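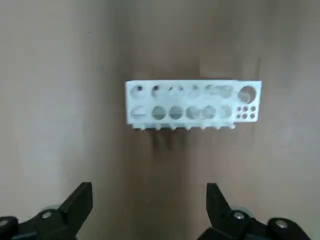
A white tube rack on a tabletop. The large round openings are in two rows of six.

How a Tube Rack Works

A test tube has a rounded bottom, so it cannot stand up by itself. A tube rack solves this problem. It is a block with openings, and each opening holds one tube.

Rows help people keep track of samples. Each opening can be given a letter for its row and a number for its place in the row. "B3" means second row, third place. The label on the tube and the place in the rack are both written in a notebook.

Size matters too. If an opening is too wide, the tube leans. If it is too narrow, the tube gets stuck.

The Room Around the Rack

A work table is often set near a wall. Walls in work rooms are usually painted, and paint can be wiped with a damp cloth. Small dark specks may still show up on it over time. A wall plate is a flat cover that sits against the wall. Wires run behind it. Never put a finger, a tool or water into the openings of a wall plate.

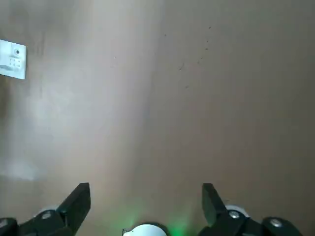
Words to Know

Chamfer: a corner or edge that has been cut at a slant.
Rack: a holder that keeps objects in fixed places.
Sample: a small amount of something to be tested.
Wall plate: a cover for a switch or socket.

Grurano Science Pages for Kids
Updated 11/15/23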